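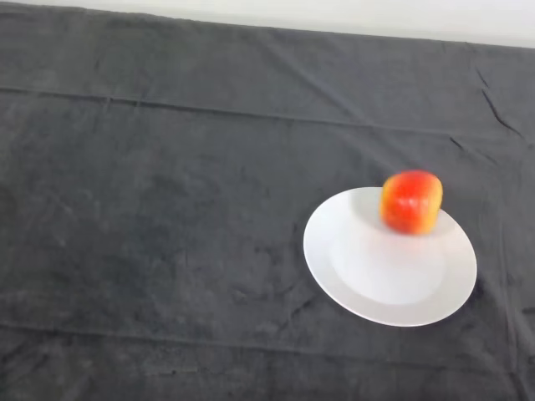 Ticket : comparaison de pinces, essai pomme / assiette
Statut : ouvert
Priorité : moyenne (demandée haute par le fournisseur, remise à moyenne par nous)
Matériel : pince Niris, pince Stolta, contrôleur Caruso, caméra de tête
Ouvert le : 12 mars 2018

Résumé de la demande

Le support Niris nous propose de remplacer la Stolta par leur pince à deux doigts, au motif que la prise d'objets ronds serait « résolue » avec leur profil de fermeture par défaut. Nous avons repris notre tâche habituelle : une pomme, une assiette blanche, un tissu gris foncé. La pomme doit passer du tissu à l'assiette. Rien d'autre sur la table. Le profil par défaut ne résout rien du tout chez nous, et j'aimerais qu'on arrête de me renvoyer vers la page de démarrage rapide.

Symptômes

1. Fermeture annoncée complète par le contrôleur alors que la pomme est restée sur le tissu.
2. Pomme poussée de côté au moment du contact, surtout quand la pince arrive presque à l'horizontale.
3. Écart entre la position estimée du fruit et la position réelle, variable d'une session à l'autre. Jusqu'à 8 mm dans les mauvais cas.
4. Une fois la pomme sur l'assiette, détection instable : le contour bave dès que la tête bouge.

Le symptôme 1 est le plus gênant. Un échec franc, on le traite. Un succès déclaré à tort part dans les statistiques et je dois relire les vidéos à la main.

Configuration

Contrôleur Caruso, micrologiciel d'usine, aucune modification. Force de fermeture au réglage moyen. Temporisation de 500 ms entre le premier contact et la fermeture. Exposition de la caméra en automatique au début, puis fixe (voir plus bas). Même bras pour les deux pinces, démontage et recalage à chaque changement. Le recalage prend du temps et personne au support ne semble le compter dans ses comparaisons.

Journal

Entrée 1
Premiers essais avec la Niris, profil par défaut. Les doigts se referment trop tôt. Réponse du support : vérifier que l'objet est « dans la zone de prise ». Il y est, d'après leur propre outil de visualisation. J'ai envoyé la capture, pas de commentaire en retour.

Entrée 2
Temporisation passée de 500 à 200 ms. Un peu mieux sur les approches lentes, pire sur les rapides. Je ne vois pas de logique simple. Le support parle de « comportement attendu », formule que je lis maintenant comme un accusé de réception.

Entrée 3
Question posée par le support : la nappe est-elle conforme ? Je ne savais pas qu'il existait une nappe conforme. La nôtre est mate, un peu pelucheuse, avec des plis marqués en travers et quelques faux plis vers le fond à droite. Ils soupçonnent les plis de fausser l'estimation du plan. C'est possible. J'ai lancé une série avec le tissu tendu autrement, l'écart n'a pas bougé de façon convaincante. Je laisse l'hypothèse ouverte, mais je note qu'une pince vendue pour la cuisine devrait supporter un torchon froissé.

Entrée 4
Passage en exposition fixe. Le blanc de l'assiette tire l'exposition automatique vers le bas, et la pince noire disparaît alors presque complètement dans le tissu sombre. Avec l'exposition fixe, le doigt supérieur reste lisible sur la pomme. Le bas de la pince, toujours pas vraiment.
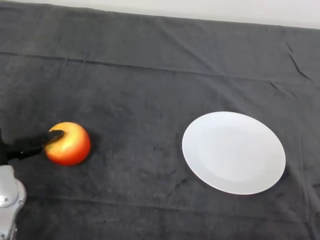 Vue de tête, doigt supérieur au contact de la pomme, assiette vide à droite.

C'est cette vue que j'ai jointe à la relance. Regardez le doigt : il touche le haut du fruit, du côté gauche, sur la zone jaune. Je ne peux pas dire à partir d'une seule image si la prise allait réussir ou si la pomme allait rouler, et le support ne le peut pas davantage, même s'il a répondu dans l'heure que « l'alignement est correct ». Sur quel critère ? Le bas de la pince se confond avec le tissu. Si l'algorithme voit la même chose que moi, il devine la moitié de la géométrie.

Entrée 5
Même protocole avec la Stolta. Je précise pour être juste que je ne l'aime pas non plus. Elle est lente, et son câble gêne le poignet dès qu'on tourne à 90 degrés. Mais quand elle rate, elle le dit : le courant moteur retombe et Caruso signale une prise vide. Avec la Niris, le même contrôleur reçoit un état « fermé » sans autre précision. Le défaut est peut-être dans le pilote et pas dans la mécanique.

Entrée 6
Essai du module Flusard pour la détection, sur recommandation d'un autre utilisateur du forum. Installation pénible, documentation en retard de deux versions. Il trouve bien la pomme posée sur le tissu nu. Sur l'assiette, il hésite quand le fruit est proche du bord et qu'il dépasse visuellement du rebord. Il lui arrive de placer le centre trop bas, vers la partie jaune orangé de la peau. Le flou de mouvement n'aide pas : la pomme paraît presque carrée sur certaines images de tête, et la boîte suit.

Entrée 7
Vitesse de tête réduite, attente ajoutée avant la capture. Contours plus nets, détection plus stable, cycle rallongé. On me dit que c'est un compromis raisonnable. Je veux bien, à condition que le temps de cycle de la brochure soit mesuré dans les mêmes conditions, ce dont je doute fortement.

Entrée 8
Réponse du support Niris : proposition de doigts souples en option payante. Je n'ai rien contre les doigts souples. Je constate seulement qu'au départ du ticket les doigts livrés suffisaient pour « tous les fruits courants ». Une pomme me paraît assez courante. Demande de prêt envoyée, sans engagement d'achat.

Ce qui a été vérifié

Serrage des vis du poignet : correct.
Étalonnage caméra / bras : refait deux fois, même résidu.
Alimentation : stable pendant la fermeture.
Changement de câble de communication : sans effet.
Inversion de la pomme et de l'assiette de chaque côté de la table : pas encore fait, à prévoir.
Tissu clair à la place du gris foncé : pas encore fait non plus. Je m'attends à une meilleure lisibilité de la pince et à une assiette plus difficile à détourer. On verra.

Contournement provisoire

En attendant, nous n'utilisons plus l'état « fermé » comme preuve de prise. Après la fermeture, le bras monte un peu, la tête reprend une image, et la tâche ne continue que si la pomme a quitté sa position de départ sur le tissu. C'est lourd. Cela ne distingue pas non plus une pomme saisie d'une pomme qui a roulé plus loin, donc j'ai ajouté une recherche du fruit sur le reste de la table. Le script est joint au ticket, à relire avant usage, les seuils sont réglés pour notre éclairage.

Questions restées sans réponse

a) L'état « fermé » transmis à Caruso repose-t-il sur la position des doigts, sur l'effort, ou sur une simple fin de temporisation ? Question posée trois fois.
b) Existe-t-il un retour d'ouverture réelle, lisible par le contrôleur, sans passer par le logiciel Niris ?
c) Sur quelle surface et avec quels objets les taux de réussite de la brochure ont-ils été obtenus ?
d) Peut-on avoir des bouts de doigts d'une autre couleur que le noir mat ? Un bout de ruban adhésif clair ferait l'affaire pour un essai, je préfère savoir avant si cela touche à la garantie.

Dernier échange

Le support propose de fermer le ticket et d'en rouvrir un quand les doigts souples seront disponibles, en avril au plus tôt. Refusé. Les doigts souples ne changeront pas la façon dont l'état est remonté, et le point a) bloque toute comparaison sérieuse avec la Stolta. Le ticket reste ouvert de notre côté, transmis au support Caruso en copie pour la partie pilote.

Prochaine action : essai sur tissu clair, puis ruban sur les doigts si la réponse au point d) arrive. Sinon ruban quand même -- sur la Stolta d'abord.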